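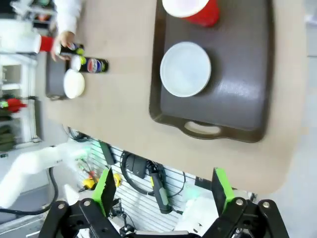
About Cidura

Cidura is an independent office which helps people who were harmed by false posts, fake accounts and stolen identity on the internet. We collect the evidence, we prepare the complaint, and we go with the client to the police or to the prosecutor if this is wished. We are not lawyers and we are not police. We work between the two, and after many years both sides know our folders.

Our history

The office was opened in 1991 in Kustbridge, in two rooms over the Wodorov printing shop. At that time the work was paper work: anonymous letters, forged signatures, false notices sent to a newspaper. The founders compared handwriting and typewriters, and they wrote reports for the district court. When the first complaints about e-mail arrived, they were put in the same cabinet with the letters, and for some years we had no separate name for them.

Today almost all cases begin with a telephone. A teacher finds a profile with her photograph and her name, which she did not open. A shop owner reads that he was arrested, and he was not. A school gets a notice that looks official but has the wrong stamp. We have handled 816 cases of this kind to the end, and the closed files are kept in our archive at Khumalo House, where we moved when the printing shop needed its rooms back.

How we work

The first meeting is free of charge. Please bring the telephone or computer where you saw the post, and do not delete anything, also not the messages which make you ashamed. We save each page with its address and the time, and we make 2 sealed copies. One is for you and the other stays with us until the case is closed.

After this we write a report in plain language. It says what was published, when it was seen, and what can be known about the account. If we do not know who is behind it, we write that we do not know. Some clients are disappointed by such a sentence -- we understand it, but a wrong name in a report can hurt a person who did nothing.

We do not enter other people's accounts, we do not follow anybody in the street, and we do not take payment for removing true information.

Training

Each March we hold a course for school offices and small town halls on how to recognize a forged notice and how to report it. Our handbook for this course has been printed in 4000 copies and is given without cost to public libraries in the region.

Visiting us

The office is on the second floor of Khumalo House, Kustbridge. The elevator is on the courtyard side. We receive visitors from 9 a.m. until 4 p.m., and for urgent threats to your safety please call the police first and us after.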